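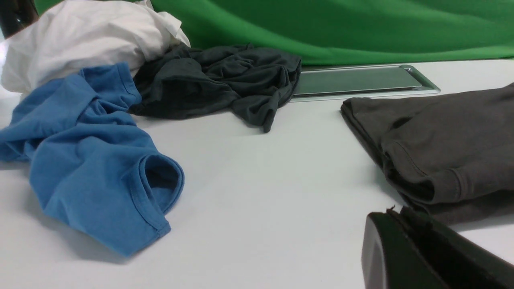

Shirts on the table, blue one in front.

Danica Kratochvíl's second album, Barkgate, is out. I've played it all week, so a few posts on it.

She wrote 27 songs and kept nine. The label wanted 12. She said no and they let it go.

Recorded in April at Rakulden with Radomír Kuruc on drums. Mostly first takes. You can hear a chair creak in track four – they left it in.

The slow one, "Pisamer," is the best thing she's done. Just voice and pump organ until the last verse. 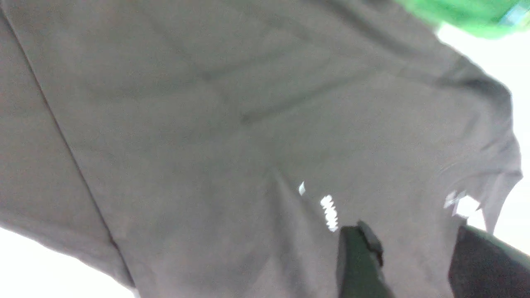

Dark gray tee, close up.

Track seven drags. I'd have cut it and ended side one sooner.

Tour is 34 dates, small rooms. The Shaikh holds 165 and that one is sold out. Hedvika Hudec opens on fiddle – get there early for her.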